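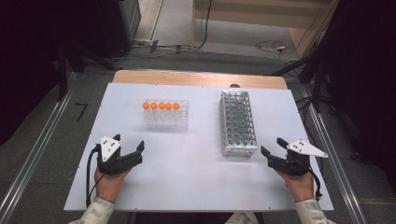 Wevgate Forum > Methods and Results > Manipulation
Thread: Rack-to-rack tube transfer, effect of start-state variation on policy success

ioei_lab
Posted 9:14 AM
Colleagues,

I am posting a summary of the Wirkodstead tube transfer study for comment before the internal report is finalized in November. The task is the transfer of orange-capped tubes from a clear plastic rack to a metal wire rack, both standing on a white board. Demonstrations were recorded with a pair of hand-held grippers, with the operator seated at the table. No robot was used during collection.

The question was narrow. With the number of demonstrations held constant, does it help to vary the position of the racks between demonstrations, or is it better to keep them fixed and vary only the order in which tubes are taken?

Two sets of 300 demonstrations were collected. In Set A the racks stayed in marked positions. In Set B each rack was moved and turned by hand before every demonstration, within limits given in the protocol. The same policy was trained on each set, with the same settings, and evaluated on the Zoder arm pair.

With racks in the marked positions, Set A completed 19 of 20 trials and Set B completed 17 of 20. With racks moved, Set A completed 4 of 20 and Set B completed 15 of 20. A trial was counted as complete only when every tube stood upright in the metal rack.

Our reading is that rack variation should be standard practice for this task family. Comments are welcome.

Ikhsan Oei

millrace
Posted 9:52 AM
Thank you for posting this. The result is in line with what most of us would expect, and I would be careful about presenting it as a finding on collection method. A policy that has never seen a moved rack fails on moved racks. The more useful number is the cost of variation at the fixed position, and a difference of two trials in 20 does not establish that there is a cost.

Could you state how the moved positions used in evaluation were chosen? If they fall within the limits used for Set B, the comparison favors Set B by design.

ioei_lab
Posted 10:20 AM
The evaluation positions were drawn from within the Set B limits. That is stated in section 2 of the protocol, but I agree that it belongs in the summary and will add it. We did not test outside the limits.

t.quarrie
Posted 10:41 AM
I have a question about the operators. In our own work the person holding the grippers matters as much as the layout. How many operators contributed to each set, and did the same people contribute to both?

ioei_lab
Posted 10:58 AM
Two operators contributed, and each recorded half of each set. Sessions alternated between Set A and Set B so that practice would not favor one of them.

halden_k
Posted 11:35 AM
I would like to register a disagreement with millrace. The expected result is still worth reporting. Several groups continue to collect with fixed layouts on the grounds that it is faster, and they then attribute the failures to the policy. A controlled comparison with matched counts gives them something to refer to.

My concern is a different one. Clear plastic is difficult for any wrist camera, and the board shows through the walls of the rack. Set A may simply have memorized where the plastic rack stands because it could not see it well. If so, the benefit of Set B could be specific to transparent racks. Was an opaque source rack tested?

ioei_lab
Posted 11:49 AM
No opaque source rack was tested. The metal rack is easier to make out, but it serves only as the destination. I can report that of the 16 failed Set A trials with moved racks, 11 failed at the grasp and 5 at the insertion. That is consistent with your suggestion but does not settle it, as a trial that fails at the grasp never reaches the insertion.

millrace
Posted 12:17 PM
Those figures should be in the report. I would also ask for the breakdown for Set B. Without it the reader cannot tell whether variation improved the grasp, the insertion, or both.

On halden_k's first point, I accept that a negative reference case has value. I maintain that the phrase "should be standard practice" goes beyond one task and one arm pair.

ioei_lab
Posted 12:40 PM
Set B with moved racks: five failures, of which one was at the grasp and four at the insertion.

halden_k
Posted 1:06 PM
Then nearly all of the improvement is at the grasp. Insertion failures are 5 of the 5 trials that were left after the grasp failures and the 4 completions, compared with 4 of 19 for Set B.

t.quarrie
Posted 1:15 PM
I believe that is a slip. For Set A, 20 trials less 11 grasp failures leaves 9 that reached insertion, of which 5 failed. For Set B, 19 reached insertion and 4 failed. Insertion improved as well, although 9 trials is a small base.

halden_k
Posted 1:22 PM
Agreed, and I withdraw the statement. The request for an opaque rack stands.

lubis_ops
Posted 2:03 PM
A note on tracking, as our group at Lubis uses a similar arrangement. The grippers have white triangular plates with dark markers. When the rack is turned and the wrist follows it, a plate can be hidden from a tracking camera, and the recorded pose drifts. Under the varied condition this would occur more often, and some of the Set B demonstrations may be of lower quality than their Set A counterparts. Was there a rejection rule, and were rejected demonstrations replaced?

ioei_lab
Posted 2:31 PM
There was a rejection rule based on lost tracking, and rejected demonstrations were replaced until each set reached 300. More were rejected in Set B. I do not have the count for this post and will take it from the session logs.

lubis_ops
Posted 2:44 PM
Please include it. If Set B required substantially more recording time to reach the same count, that is the real cost of variation, and a group planning its schedule will need the figure.

millrace
Posted 3:10 PM
I support this request. A comparison at equal recording time may look different from one at equal count.

ioei_lab
Posted 3:38 PM
The report will be revised as follows. The evaluation limits will be stated in the summary. Failures will be given by stage for both sets. Rejected demonstrations and total recording time will be listed. The recommendation will be limited to rack transfer with a clear source rack.

An opaque rack has been requested for a further session. It will be evaluated under the same protocol, and the result will be added to this thread.

t.quarrie
Posted 3:55 PM
Please also list the results by operator, if the logs permit it.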